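I've been selling secondhand household stuff online for a while now and people keep asking me about shipping, so I'm going to put it all in one thread. Small items only. I don't do furniture.

1/ Weigh everything before you list it. Packed weight, with the box and the filler. I used to guess and I lost money on close to every order my first year.

2/ Kitchen scales are fine up to a point. Past that I use a Sawatzky parcel scale I got used. It reads a little heavy, which I can live with.

3/ Total orders shipped as of this May: 3,458. Most of those were under 3 pounds. If you're starting out, stay under 3 pounds until you know what you're doing.

4/ Boxes. I buy flat ones from Pida in bundles and keep four sizes. Every time I've tried to keep more than four sizes I end up with a pile of the odd one. Reused boxes are OK if the corners are still stiff. Press on them with your thumb. If it gives, recycle it.

5/ Everyday things sell better than people think. Lint rollers, stands, trays. Somebody is always setting up an apartment.

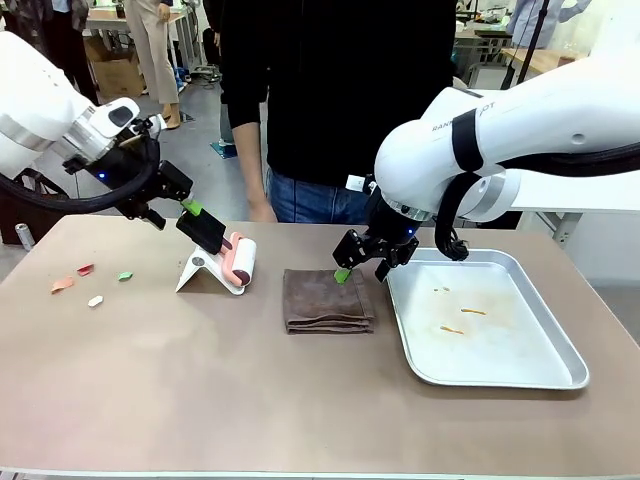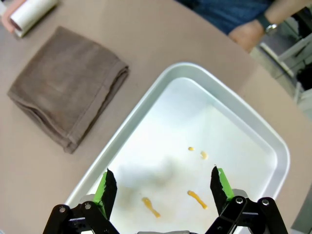
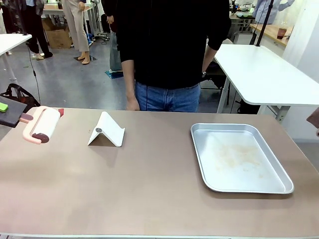
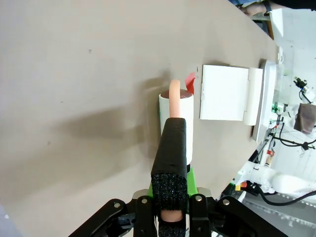 6/ Measure your boxes on the outside. Carriers go by the outside and the box companies print the inside. I got billed extra on 14 packages in one month before I worked out why.

7/ Filler: crumpled brown paper for most things. Bubble wrap for glass and ceramic. I don't use loose peanuts anymore. Buyers complain about them and they get in the carpet.

8/ Anything with a handle or a part that sticks out, wrap that part first, then wrap the whole thing. Handles snap more than anything else I ship – mugs, baskets, brushes, all of it.

9/ Labels. I switched to a Cernow thermal printer two years ago and should have done it sooner. A roll of 2,000 lasts me a long time. Keep the spare rolls out of the sun or they go gray.

10/ One strip of tape down the middle is not enough. Do the middle and both ends, top and bottom. Don't put tape over the barcode.

11/ Drop-off: I go to the Parncombe counter before 4 p.m. and get a receipt every time. Keep the receipt until the buyer has the package. I've had to use one to win a claim twice.

12/ If something shows up broken, ask for a photo of the box as well as the item. Then refund and move on. Arguing over an eight dollar mug costs you more than the mug – I did plenty of that early on.

13/ Somebody asked about shipping overseas. I quit doing it. The customs forms took me longer than the packing and I had two boxes come back after months.

14/ Will do a separate thread on storage shelves when I get time. Mine are a mess right now.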